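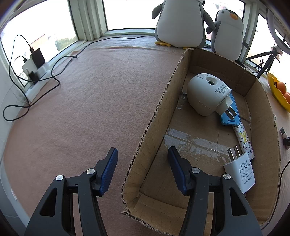

The window seat was the last part of the bedroom I hadn't sorted, and by June it had turned into the place where every small plug-in thing ended up. I gave myself 20 minutes after dinner to deal with it.

I used an open cardboard box with one ragged side. The mosquito repellent heater went in, and so did a small USB wall charger that I don't need at the moment. The paper-wrapped tube with the brown and yellow monogram pattern is in there too, until I find a better place for it.

The power strip stays where it is, under the window. I thought about moving it behind the bed, but the cord would have to cross the doorway. The power bank lives above it, since that's where I look for it before a trip. I missed a bus in Prescombe last year hunting for that thing.

The penguins also stay. There are 2 of them, large and small, and they have been on that ledge longer than the felt mat has.

Next is the closet shelf, which is worse - almost 18 months of cables in one bag. I looked at the drawer dividers from Stotora but haven't measured anything yet. The box can go up there once I've made room.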